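Kapitel 7
Ablaufplanung für Demontage und Montage

Lernziele

Nach diesem Kapitel können Sie
einen Arbeitsablauf in Fertigkeiten mit Vor- und Nachbedingungen zerlegen,
das Weltmodell einer Zelle von der Bewegungsplanung trennen,
Ablageplätze als Ressourcen im Planer führen,
einen Abbruch so behandeln, dass der Ablauf fortgesetzt werden kann.

Vorausgesetzt werden die Koordinatensysteme aus Kapitel 3 und die Grundlagen der Bahnplanung aus Kapitel 5.

7.1 Ausgangslage

In den bisherigen Kapiteln war die Aufgabe eines Programms mit einer einzelnen Bewegung erledigt: Start, Ziel, kollisionsfreier Weg dazwischen. In der Praxis besteht eine Aufgabe aus vielen solchen Bewegungen, deren Reihenfolge nicht beliebig ist. Ein Speichermodul lässt sich nicht einsetzen, solange ein Kabelstrang über dem Steckplatz liegt. Eine Festplatte kann nur abgelegt werden, wenn der vorgesehene Platz frei ist.

Als durchgehendes Beispiel dient die Zelle Virkis, an der Arbeiten an gebrauchten Desktop-Rechnern geplant und ausgeführt werden. Das Gehäuse liegt geöffnet auf der Seite, links daneben steht eine 3D-gedruckte Aufnahme für Einzelteile.
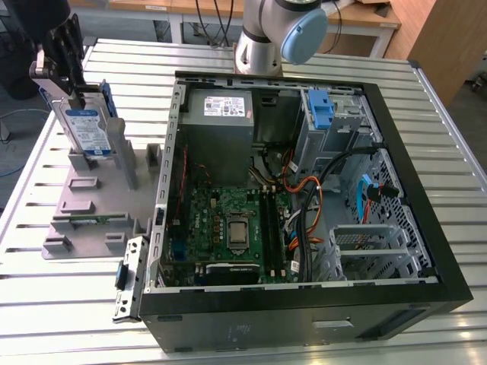

Die Steuerungssoftware der Zelle ist in drei Schichten aufgebaut. Die oberste, der Ablaufplaner Markik, kennt nur Symbole: Teile, Plätze und Zustände. Die mittlere Schicht übersetzt jedes Symbol in eine Pose und fordert dafür eine Bahn an. Die unterste regelt Gelenke und Greifkraft. Markik weiß also nicht, wo ein Steckplatz in Millimetern liegt, und die Regelung weiß nicht, wozu eine Bewegung gut ist. Diese Trennung erlaubt es, ein anderes Gehäusemodell einzuführen, ohne den Planer zu ändern. Auszutauschen ist nur die Posentabelle.

7.2 Fertigkeiten

Eine Fertigkeit ist ein benannter Baustein mit Parametern, Vorbedingungen und Wirkungen. Für die Fertigkeit ABLEGEN(Teil, Platz) lauten sie:

Vorbedingung: Greifer hält Teil; Platz ist frei; Platz passt zum Teiltyp.
Wirkung: Greifer ist leer; Platz ist belegt durch Teil.

Die Bibliothek der Zelle enthält 89 Fertigkeiten. Viele davon sind Varianten, die sich nur in der Anfahrrichtung oder in der Greifkraft unterscheiden. Für den Planer zählen solche Varianten als eine Fertigkeit, die Auswahl trifft die mittlere Schicht.

Vorbedingungen müssen prüfbar sein. »Platz ist frei« kann aus dem Weltmodell gelesen oder mit der Kamera bestätigt werden. Das Lesen ist schnell, aber nur so gut wie die letzte Aktualisierung. In Virkis wird vor jedem Ablegen ein Bild ausgewertet und das Ergebnis mit dem Weltmodell verglichen. Weichen beide voneinander ab, gilt das Bild, und der Plan wird ab dem aktuellen Zustand neu berechnet.

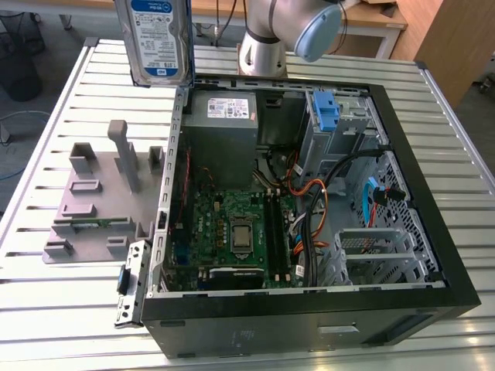

Die Neuberechnung ist auf 50 Millisekunden begrenzt. Findet Markik in dieser Zeit keinen vollständigen Plan, wird der Arm in eine sichere Warteposition gefahren und die Suche mit größerem Budget wiederholt. Bei den Beispielaufgaben dieses Kapitels umfasst der Suchraum nach dem Entfernen gleichwertiger Zustände nur noch knapp 2.000 Knoten, was für eine Breitensuche unproblematisch ist.

7.3 Plätze als Ressourcen

Jeder Platz der Aufnahme hat einen Typ und eine Kapazität von eins. Auch der Greifer selbst wird als Platz geführt. Damit entfällt ein Sonderfall: Das Greifen ist ein Wechsel vom Platz »Gehäuse« oder »Aufnahme« zum Platz »Greifer«, das Ablegen der umgekehrte Wechsel. Ein Abbruch mitten in der Bewegung hinterlässt dann ebenfalls einen gültigen Zustand, nämlich »Teil im Greifer«, und der Planer kann von dort aus weiterrechnen.

Aufgabe 7.1
Formulieren Sie Vorbedingungen und Wirkungen für EINSETZEN(Speichermodul, Steckplatz). Berücksichtigen Sie die Verriegelung am Steckplatz.

Aufgabe 7.2
Die Aufnahme besitzt nur einen Platz für Festplatten. Geben Sie einen Plan an, mit dem zwei Festplatten zwischen zwei Einschüben vertauscht werden, oder begründen Sie, weshalb keiner existiert.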